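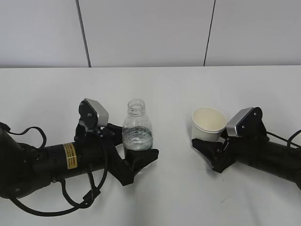

I have been told to drink eight glasses of water a day for as long as I can remember, and I have never met anyone who could say where the number came from. My mother got it from a magazine. My dentist got it from "the guidelines," and when I asked which guidelines he went back to my molars.

So in March I started keeping track. A friend, Sorcha Horgan, had bought a reminder app called Brorkon and swore her headaches were gone. She had also quit her night shifts the same month, but the app got the credit. I put it on my phone and it asked my weight, my age and whether I was "active." I said yes, which was generous. It set me a target of 10 glasses. Why 10? I wrote to ask and got back a coupon for the paid version.

I lasted 30 days. My skin looked the same and I was as tired at four in the afternoon as I have always been at four in the afternoon. What I did get was a very good knowledge of which stairwells in our building have a restroom near the bottom.
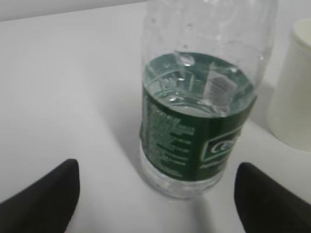 The part that bothers me is how the count works. Soup is water. An orange is mostly water. Coffee is mostly water too, whatever people say about it drying you out, and I have yet to see a coffee drinker shrivel up at their desk. Brorkon gave me nothing for any of it. I had a bowl of soup the size of a hubcap one lunchtime and it buzzed at me before I'd put the spoon down.

Then there is the stuff you're supposed to add. Impi Koivisto lent me a box of Ilum sachets, 200 mg of something in each, "for uptake." Uptake of what? They taste like a coin. I used three and gave the box back.

I'm not saying water is bad for you. If you're running in the heat or you've been sick, drink plenty and ask someone with a medical degree. I sit in a chair. I have a thing in my throat that tells me when I'm thirsty, and it came free.

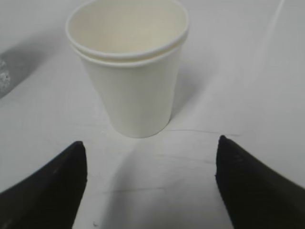
Dilside Lunchtime Walking Club

A couple of you asked if I'm going to try the Echevarría bottle next, the one that lights up when you've ignored it too long. No. I deleted the app and I'm back to drinking when I feel like it. If anybody has a real source for the eight glasses, put it in the comments, and please, a link I can read without signing up for something.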